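Why Does Wood Come in So Many Colors?

Have you ever looked closely at a wooden spoon, a pencil and an old piano and wondered how they could all come from trees? Wood can be creamy white, honey yellow, chocolate brown or even purple! Let's find out where all that color comes from.

A tree trunk is like a giant bundle of drinking straws. The outer part, just under the bark, is called sapwood. It carries water from the roots up to the leaves, and it is usually pale. Every year the tree adds a new ring on the outside. There is an oak in Istumwood forest with 165 rings, so it was already growing long before your great-grandparents were born!

As the tree gets bigger, the straws in the middle stop carrying water. The tree fills them up with special stuff that helps keep bugs and rot away – a bit like packing a suitcase with bug spray. This middle part is called heartwood, and it is often much darker. Walnut heartwood is brown, cherry is reddish, and a tropical tree called purpleheart really does turn purple once the cut wood meets the air.

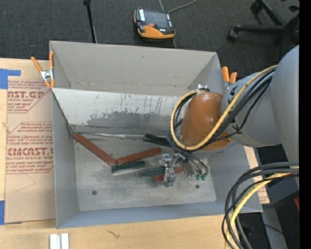 Reddish-brown wooden pieces in a big gray bin.

People love to change the color of wood, too. Paint sits on top and hides the lines, which we call the grain. Stain soaks in, so you can still see the grain peeking through. Long ago, people made their own stains from walnut husks, tea, and even rusty nails soaked in vinegar!

Sunlight changes wood as well. Cherry gets darker when it sits near a bright window, and a fence left out in the weather slowly fades to silvery gray.

Try it yourself! Ask a grown-up to help you find a scrap of bare wood. Tape a paper star onto it and leave it on a sunny windowsill for 28 days. Then peel off the star and look for its shape. Some woods change a lot and some hardly change at all – so try a few different kinds if you can!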